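4.2 Do baskets save trips?

Most household advice treats the open basket as a plain good: gather the small things, carry them once, put them away. We were not convinced. The claim is repeated in the Bernstead handbook and in Kasprzak's longer survey of kitchen storage, and neither gives a count of what happens at the other end, when the basket has to be emptied. Over 1121 logged carries in our own records, lidded jars and canisters were the group that people complained about most, and the complaint was nearly always the lid.

Canisters are made to stand. Once one is laid on its side it takes up more floor in the basket, and a lid that merely rests in place has no reason to stay there. Figure 6 shows the kind of load we mean, with one ceramic canister lying in a perforated plastic basket, its ring handle facing outward, and four more standing upright on the floor behind.

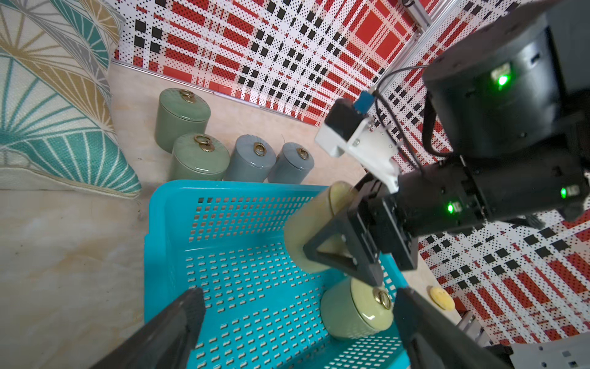 Does a basket make it faster to move a set of canisters?

For a short distance it made little difference in our records, and the time saved in walking was often spent again in setting the pieces upright and matching them by size.

Figure 6. Ceramic canisters and a turquoise basket.

We would be careful with even this modest result. The Wurkance group reports a clear gain for baskets, but their 3298 carries were mostly soft goods — towels, socks, cloth napkins — and it is hard to see what these tell us about glazed ceramic. Echeverría (personal communication, May 5, 2018) suggests that wall shape matters more than load. Sloped walls do let a round object roll toward the middle, where it may meet another. Whether that leads to more chipping we cannot say, as our logs recorded breakage only in the last 14 households. The Rumar checklist, which asks for "careful placement" and leaves the term undefined, was of no help here.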